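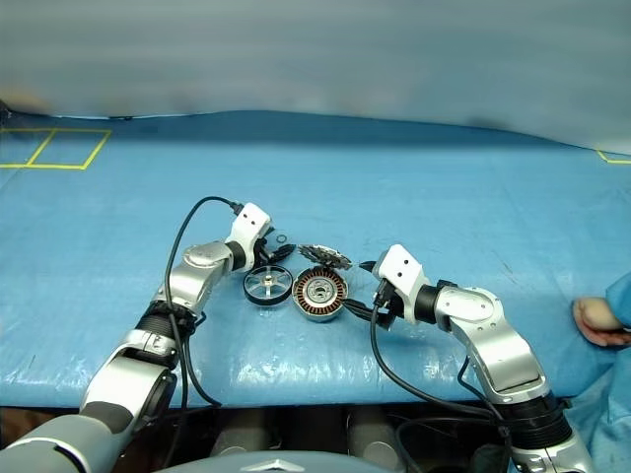 Westberg Infrastructure Operations
Minutes of the January meeting

Present: Xiuying Jiang (chair), storage lead, network lead, backup administrator, service desk manager, application support for Trirnel
Apologies: facilities
Start: 9:30 a.m., second floor meeting room and by phone

1. Minutes of the last meeting

Accepted with one change. Item 5 gave the Marar cluster as running at the old firmware level. It was already at the new one when the group met. The wording will be corrected on the team page.

2. Actions carried over

Renewal of the wildcard certificate: done. The old certificate is still installed on the test load balancer and will be removed there by the network lead.

Cleanup of unused VM templates: partly done. The Windows templates have been cut down. The Linux ones are waiting for application support to say which are still used by the nightly builds.

Spare power supplies for the second rack row: ordered, no delivery date yet. Stays open.

Access list for the jump hosts: done, closed.

3. Moving the Derko backups to the new repository

The backup administrator reported on the move. 82 virtual machines now have their nightly jobs pointed at the new repository. The remaining jobs belong to the Trirnel database servers and were left alone until the year-end processing was finished, which it now is.

Two problems came up. First, the jobs were moved without a new full backup, so the first incremental ran against a chain that was only partly copied. The job log showed this as a warning and the summary email did not show it at all. The affected jobs were rerun as fulls over the weekend. Second, the copy job to the Marar site took up most of the link in the early morning and the service desk had calls about slow logins until it was throttled.

There was some discussion of whether to throttle by time of day or set one fixed limit. The network lead prefers a fixed limit because it is easier to see on the graphs. The backup administrator would like the full link overnight. Agreed to use a schedule: no limit until 5 a.m., limited after that. To be looked at again if calls come in.

The old repository stays mounted read-only until the retention period on the monthly backups has passed. No one is to delete anything from it by hand, including the folders that look empty -- some of them hold the chain metadata.

Application support asked when a restore had last been tested for Trirnel. The last test was a file-level restore. A full restore of a database server into the isolated network has not been done on the new repository. Agreed that this should happen before the remaining jobs are moved.

Action: backup administrator to do a full test restore of one Trirnel database server and send the times to the group.
Action: network lead to put the schedule on the copy job limit.
Action: backup administrator to add job warnings to the summary email.

4. Storage latency alarms

The storage lead has looked into the alarms on the Marar cluster. They come from 4 datastores, all on the same shelf. The alarms line up with the antivirus scan on the file servers, which starts on every guest at the same time. Host and path settings were checked and match the rest of the estate. The vendor has the logs and has not found a hardware fault.

The current alarm threshold raises a ticket for every spike, however short. The service desk manager said the desk closed some 3000 of these tickets last quarter, nearly all without any work being done on them, and asked for a change soon. Raising the threshold was suggested. The storage lead would sooner keep the threshold and make the alarm wait until the latency has stayed high for several minutes. Xiuying Jiang asked that the scan times be spread out first and the alarm changed a week later, so that the effect of each can be seen separately. Agreed.

Action: service desk manager to arrange staggered scan times with the desktop team.
Action: storage lead to change the alarm afterward and note the old settings in the change record.

5. Host patching

The February round will follow the usual order: test cluster, then Westberg, then Marar. One host in the test cluster failed to leave maintenance mode last time and had to be restarted from the console. Cause not found. The storage lead will watch that host during the round and collect a support bundle if it happens again.

Application support asked for notice before the hosts carrying the Trirnel license server are done. The license server is pinned to one host by an affinity rule, so it does not move on its own and has to be shut down or the rule turned off. Agreed to turn the rule off for the patching window and back on afterward. The step will be added to the checklist, where it should have been already.

Action: storage lead to update the checklist and send out the dates.

6. Any other business

The shared admin mailbox is close to its limit again. Old alert mail will be deleted by rule.

The service desk manager asked whether the on-call phone could be replaced, as the battery does not last a night. Xiuying Jiang will raise it with purchasing.

Next meeting: February, same time and room. The backup restore test goes first on the agenda.

Meeting closed at 10:40 a.m.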